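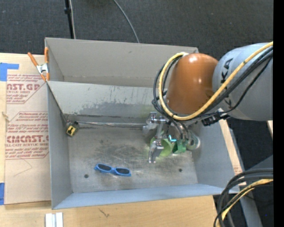

Ticket 885, bin tidy-up, still open

Me again! Left the Vrettos picker on clutter duty over lunch and it logged 288 tries. Cups went fine, but sunglasses got dropped 13 times (ugh). I lowered the grip force like Petronella said and it's a bit better, I think?

Iason wants to know if it could clear a kid's toy box yet. Not in July, no. Can someone at Estau send me the newer grasp settings? I'll rerun at 3 pm.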